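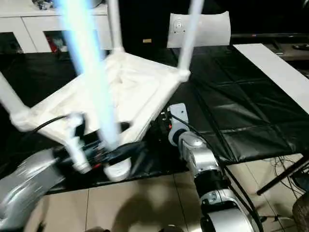
2/20/25 - chair flip, by remote

Second session on the chair. Task as written on the board: take the white chair, turn it over, hold it legs up over the floor so the underside can be got at. A person does this in one bored motion. With two arms and me on the controls it is more like helping a drunk friend into a coat.

Did 23 tries. Kept 10. The rest went in the Flollberg folder, where demos go to be forgotten.

What went wrong, mostly: I drive the right arm and let the left one sort itself out. It does not sort itself out. When both grippers hold the chair they are effectively one machine, and any disagreement between my hands goes straight into the frame. Thịnh Kim watched two of these and asked if I was angry at it.

Better since lunch:

- take the left grip first, low, and leave it alone
- right wrist in from the side, close on the edge of the seat frame
- lift before turning. I keep turning before lifting
- at the top, hands still, count to three, then end the recording

That last one matters more than it looks. Yesterday's Jillside run learned to wobble at the end because I wobbled at the end, nearly 80 times in a row, with great consistency.

Speed: still too fast through the middle of the turn. Thịnh wants it at half. I said fine and then did four more at the same speed.

Cable on the left gripper side needs watching when the chair comes around. Retie before next session, and not with the Tichý clips, which let go if you breathe on them.

Open question for the Julanance call: do we label the regrip as its own step or fold it into the turn? I labeled it both ways today, so at least one half of the data is right.

Tomorrow: same chair, start pose rotated a quarter turn. New hands if anyone has some.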